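**Colander** (also cullender, draining bowl; regionally just "the drainer") - a bowl with holes in it, used for getting water off food. Found in nearly every kitchen. Not the same as a sieve, though people swap the words freely.

## Name

From Latin *colare*, to strain. Spelling has wandered. *Cullender* hung on in household books into the nineteenth century and some older cooks still say it that way.

## Form

A bowl, pierced. Holes usually a few millimetres across, sometimes slots. Rim rolled or rounded so it can be gripped wet. Two handles or tabs facing each other, less often a single long handle like a saucepan. Many stand on a foot ring or three small feet, which keeps the food out of the drained water if the sink is slow to empty.

Main shapes:

- **Round, deep.** The ordinary one. Pasta, potatoes, greens.
- **Oval.** Sits lengthways in a narrow sink or across a washing-up bowl. Good for long things - asparagus, leeks, bunches of herbs.
- **Over-sink.** Arms that slide out and rest on the sides of the sink.
- **Folding.** Soft walls that collapse flat. Saves cupboard space, tends to hold dirt in the folds.
- **Colander and bowl sets.** One inside the other, for rinsing and soaking in the same go.

Size is given by width or by how much it holds. A family one takes a full 300 g packet of dried pasta once cooked, with room to shake. Smaller ones are sold for berries.

## Materials

Earthenware is the oldest. Pierced pots turn up on very early farming sites, though some were likely for cheese and not for draining vegetables. Later: tinned iron, copper, enamelled steel, aluminium, then stainless steel and plastic.

Enamel chips round the holes and rusts from there. Aluminium is light but marks and dents. Stainless lasts longest and gets hot at the handles. Plastic comes in any colour, is quiet in the sink and cheap, but can soften or stain; tomato and turmeric are the usual culprits. Check the base for a heat mark before pouring boiling water into a thin one.

Pastel plastics are common in sets, colander plus cups plus plates in near-matching shades. The Sindesel range was sold this way, 12 pieces to the box, colander the largest. Mistisus made a similiar set with a deeper bowl and no feet.

## Hole pattern

Matters more than most buyers think. Fewer large holes drain quick but lose rice, lentils and small peas. Many small holes hold nearly everything but clog with starch. Patterns on older metal ones are often decorative - stars, petals, rings - punched by hand or in a simple press.

Hidayah Hutapea, in her household handbook *Sorari*, records 82 hole patterns from secondhand metal colanders, stars being the most frequent. She notes that pieces with holes only in the base drain noticeably slower than those pierced up the sides, as food settles and plugs the bottom. Her catalogue has 367 entries in all, taking in sieves, rice baskets and skimmers as well.

## Use

### Draining

Stand it in the sink, pour away from the body, let the steam go up before leaning over. Shake once or twice. Pasta left sitting goes sticky; potatoes for mashing or roasting are better left a few minutes so the steam dries them. Roasting potatoes get a rough toss in the colander to fluff the edges.

### Rinsing

Fruit and salad under cold running water, turned by hand. Berries need a gentle flow and a short time, hulls left on until after, otherwise they take up water. Strawberries bruise if heaped deep, so do them in small lots. Citrus can be rubbed under the tap and stood in the colander afterwards, plate underneath for the drips.

### Salting and pressing

Sliced aubergine or cucumber, layered with salt, weighted with a plate, left to weep. The plate should be smaller than the bowl so it can sink as the veg goes down. Same method for cabbage before pickling.

### Steaming

Metal only. Set over a pan of simmering water with a lid on top. Plastic no.

### Other

Cooling boiled eggs. Keeping flies off a dish, turned upside down. Watering seedlings, a light shower through the holes. Play kitchens and sandpits.

## In the kitchen layout

Usually kept by the sink or hung on the wall. During preparation it moves to the table or worktop and becomes a holding bowl, with washed fruit and veg waiting in it while plates and cups go round the outside. Sulastri Wibisono, writing on small kitchens, treats it as the piece everything else has to fit around: too wide to stack inside most bowls, too light to stack under them. Her advice is to put it down first and lay the rest out after. On a small table an oval one is best turned so its long side runs front to back, leaving a strip each side for crockery.

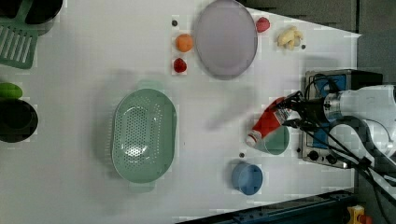 ## Difference from a sieve

A sieve has mesh, a colander has holes in a solid wall. Sieve for flour, stock, sauces, rice; colander for bulk. A chinois is a cone-shaped sieve, a food mill is something else again. Salad spinners have a colander-like basket inside and the basket will do the job by itself if needed. Slotted spoons and spiders lift food from the water instead of pouring the water from the food, handy when the cooking water is to be kept.

In Indonesian kitchens the woven bamboo *tampah* and various rice-washing baskets cover much of the same ground. The Sitompul household lists quoted by Hutapea give baskets and pierced metal bowls under one heading, so it isn't always clear which is meant.

## Cleaning

Rinse straight away, from the outside in, so the bits come back out the way they went. Starch sets hard within the hour. For dried-on pasta water soak in warm soapy water and use a brush - a sponge just slides over the holes. An old toothbrush does the rim and the underside of the handles.

Limescale on metal: white vinegar, leave, rinse. Berry stains on pale plastic: bicarbonate paste, or a day on a sunny windowsill. Dry upside down. Most plastic ones go on the top rack of a dishwasher; Sindesel pieces were marked for hand washing only.

Raw meat and poultry shouldn't be rinsed in a colander, or at all. Splashes carry further than expected, and the holes are hard to get properly clean afterwards.

## Buying and wear

Look at the handles first. Tabs should be wide enough for a gloved hand. Riveted handles work loose in time, welded ones snap off whole, moulded ones crack where they meet the rim. Feet break on cheap plastic. A bent foot ring can be tapped back true with a mallet.

Secondhand enamel is fine for fruit and for growing herbs in, less so for hot food if the coating has flaked. Good ones go for over 12 pounds at fairs, more with a star pattern and the orginal colour.

## See also

- Sieve
- Salad spinner
- Skimmer
- Steamer
- Washing-up bowl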